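Skasevo cake

Last updated: March 26, 2019

A Skasevo cake is a tall celebration cake in which the layers are held apart by upturned cups or short tubes, and the gaps are left open or filled with flowers, sugared fruit or sweets. It is served at weddings and name days in and near the town of Skasevo, and has been copied by cake decorators elsewhere, often with changes the town's bakers do not accept. The cake is usually described as ancient. The evidence for this is thin, and most of what is repeated about its early history can be traced to a single bakery leaflet.

Name

The cake is called simply "the tall one" by older people in the town. The name Skasevo cake seems to have been given to it by visitors, or by a baker who hoped to sell it to them. Cookery writers have sometimes treated the two names as belonging to separate cakes, one plain and one iced. No recipe has been found that supports the distinction, and bakers asked about it have tended to give whichever answer suited the cake they had in the window.

The spelling "Skasevo torte" appears on some menus. It has no local use.

Construction

The bottom layer is a dense sponge made with ground walnuts, baked in a round tin and left to stand overnight before it is trimmed. Each layer above it is smaller. A common set of sizes is 32 cm for the base and 20 cm for the top, with a middle layer whose width varies from kitchen to kitchen. Some makers insist that the middle layer must be 29 cm. This gives a heavy-looking cake with a sudden step near the top, and it may have begun as nothing more than the size of tin that one shop stocked.

Each layer sits on its own thin board. Supports stand on the layer beneath and carry the board of the layer above. In the older method these were pottery cups placed mouth down. Cups are now mostly replaced by plastic tubes cut to length, which are pushed through the cake until they touch the board below. The difference matters a good deal. A cup standing on top of a sponge presses on the sponge, and a soft one will slowly give way. A tube that goes right through passes the weight down to the board.

Recipes that use cups and soft sponge together should be read with some doubt. Many were plainly written by people who assembled the cake and served it within the hour. 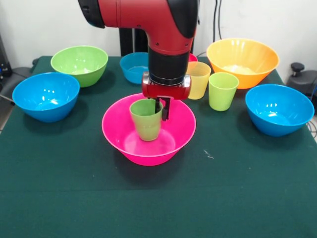 A light green cup standing in a large pink bowl.

Icing and finish

The traditional finish is a boiled white icing flavoured with lemon. It sets with a thin crust and stays soft underneath. Buttercream is more usual outside the region and is easier to smooth, though it takes in the smell of anything kept near it and slumps in a warm room. Fondant is also used. It hides poor trimming very well, which probably explains much of its popularity.

A ring of piped dots around each board is said to stand for the months of marriage before the first child. This explanation appears in several recent books. It does not appear in any older account, and piped dots around a board are found on cakes almost everywhere, where they cover the gap between the cake and the board. The same job is very likely being done at Skasevo.

Colour was once limited to white, with green leaves laid on afterwards. Bright colours came in with ready-made pastes. Some local bakers refuse to use them and describe the result as a children's cake. The same bakers sell coloured ones in October, when the orders for school parties come in.

Filling the gaps

The open space between layers is the part that people remember, and the part that causes most of the trouble. Fresh flowers are the usual choice for weddings. They need to be kept off the icing, both for the look of it and for safety, as many common garden flowers are poisonous. Lily of the valley is shown in at least one popular guide to the cake. It should never be put on food.

Sugared plums and cherries are safer and closer to older practice. They leak if they are added too early. Wrapped sweets do not leak, but they are heavy in quantity and are often piled against the supports until one of them leans.

Decorators sometimes recommend rehearsing the arrangement with empty kitchenware before baking anything. It is cheap, and it shows whether the chosen heights look right together. As a test of strength it tells the decorator very little. Bowls and cups are stiff and cake is soft, so a stack that stands well on the worktop may still sink by evening once it has been rebuilt in sponge.

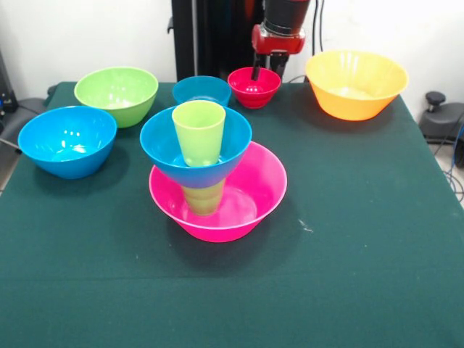

Pink bowl, green cup, blue bowl and second green cup stacked one on another, with other bowls on the table.

Claimed history

The standard story runs as follows. A potter and a baker in Skasevo arranged for their children to marry, and each family wished its own goods to be seen at the feast. The baker made three cakes, the potter set them one above another on cups, and the custom spread through the town.

The story is attractive and cannot be confirmed. It was printed in a leaflet given out by the Tsolakis bakery, whose owners said they were descended from the baker in it. The leaflet names no date, no parish and no guest. It describes the cups as glazed in the bakery's own shade of blue, which a careful reader may find a little convenient. Later writers repeated the tale without naming the leaflet, and then began to quote one another, so that it now looks much better supported than it is.

Efthymia Konstantinidis, who collected household recipes from the district, found several for the walnut sponge and none that mentioned cups, pillars or stacking. She took the view that the cake itself was old and the height recent, and that the second had been used to sell the first. Her notebooks cover only families who could write their recipes down. They are silent on what professional bakers were doing, and the question cannot be called settled on her evidence alone.

A further claim holds that the cake was once built with seven layers. Nothing is offered in its favour apart from a painted shop sign, and signs exaggerate.

Outside Skasevo

The cake became better known through the sugarcraft show at Zallwood, where a class for "separated cakes in the Skasevo manner" was added in 2000. The rules allowed dummy layers made of polystyrene. As a result the entries grew steadily taller and had less and less to do with anything that could be eaten. Photographs of these display pieces are now the ones most often used to illustrate the cake, and customers who bring them to a baker may be disappointed by the real thing.

A kit sold under the name Isus contains boards, clear tubes and a metal centre rod. Its packaging promises a cake that "cannot fall". The rod does stop the layers sliding sideways, and the kit is generally thought sound for cakes that will be driven to a venue. No rod can keep a layer from sinking if the tubes around it are cut to different lengths, and cutting them is left to the buyer. The printed guide gives this one line.

Common faults

Leaning is nearly always caused by uneven supports or by a base layer that was not levelled. Turning the cake so that the lean faces a wall is widely practised and rarely admitted.

Bulging at the sides of the lowest layer is a sign that the weight is being carried by sponge. It can't be put right once the cake has been iced. The upper layers have to come off.

Cracks in boiled icing are often blamed on the weather. Moving the cake after the crust has formed is a more likely cause, as is a thin board that bends when lifted. Two boards glued together with the grain crossed will usually cure it.

Dry cake is the complaint heard most often from guests. A walnut sponge keeps well when whole, but the boards and gaps leave more of it open to the air, and a cake dressed in the morning for an evening party has had all day to lose moisture. Some makers brush the layers with syrup. Others deny that the problem exists.

Serving

The cake is taken apart from the top and each layer is cut on its own board. Supports must be counted out as they are removed, especially clear plastic ones, which are easy to miss in a slice. The top layer is traditionally kept by the couple. Claims that it will last until the first anniversary refer to fruit cake, and have been carried over to the Skasevo cake by mistake. Walnut oil turns rancid, and a sponge of this kind is best eaten within a few days or frozen without its icing.

See also

Croquembouche
Dowelling (cake decorating)
Royal icing
Walnut torte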